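In Praise of the Small Kitchen

I have cooked in nine kitchens as an adult and the one I loved most was the smallest. It was a rental above a shoe repair shop in Dirkwood, and if you stood in the middle of it with your arms out you could touch the sink with one hand and the stove with the other. I made the best food of my life in there!
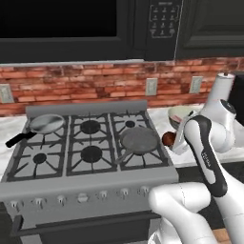

Every home magazine I pick up wants me to knock down a wall. Open it up, let the light in, put an island in the middle the size of a pool table. I've cooked on those islands at friends' houses and I always end up walking. The knife is over here, the trash is over there, the salt has gone off to live near the toaster. By the time dinner is on the table I've done a good hike and I still haven't found the colander.

In a small kitchen you turn. You pivot from the board to the pan and back again, and after a week or two your hands know where everything is (mine could find the paprika in the dark, and once did, during a power cut). Restaurant cooks work this way. I washed dishes one summer in a lunch place in Nesance, a narrow room with a pass at one end, and the line was four people wide with no room for a fifth. They put out 110 plates between noon and two. Watching them was like watching people dance who have been married a long time.

And small kitchens make you choose! I think this is the part I'm most excited about, because it changed the way I eat. With one drawer you find out which tools you reach for. I got rid of the egg slicer, the second blender, the avocado thing, and a bread machine that took up a whole shelf and made a loaf shaped like a mailbox. What stayed was one good knife, a heavy pan, a pot big enough for pasta, a wooden spoon, a sheet pan and a box grater. I have added a rice cooker since then and I regret nothing.

The same goes for food. I used to buy as if a storm was coming. Now I shop for two days, three if there are guests, and I walk over to Altıntaş, the grocery on the corner with the crates of peppers out front, and I buy what looks good. I throw away so much less. In October it's all squash and those ugly sweet pears, and I eat them until I'm sick of them, and then it's something else's turn.

I know what the other side says, because my sister-in-law says it every holiday. Where do people stand? Well, they stand in the doorway, and they talk to you, and you hand them a bean to taste. Some of the best conversations I've had were with somebody leaning on a door frame holding a glass. In a big open kitchen everybody drifts off to the couch and the cook is left alone on the island, which is a pretty good name for it.

She does have a point about holidays. A turkey in a tiny kitchen is a real problem, and I've had one resting on top of the washing machine under a towel. Families with three kids need somewhere to do homework, too, and I'm not going to tell them to do it in the bathtub. If you have a large kitchen and you love it, keep it, and please invite me over.

But if you have a small one and you've been saving up to fix it, wait a bit. Try the cheap things first. I spent 700 dollars at Delelier years ago on a rolling cart with a marble top, and it was in the way from the hour it arrived. A strip of hooks did more for me, and so did a cutting board that fits over the sink. Clear the counter completely one evening, put back only what you used that week, and cook something that takes a while, a stew or a pot of beans. Put the radio on. See if you don't start to like it in there.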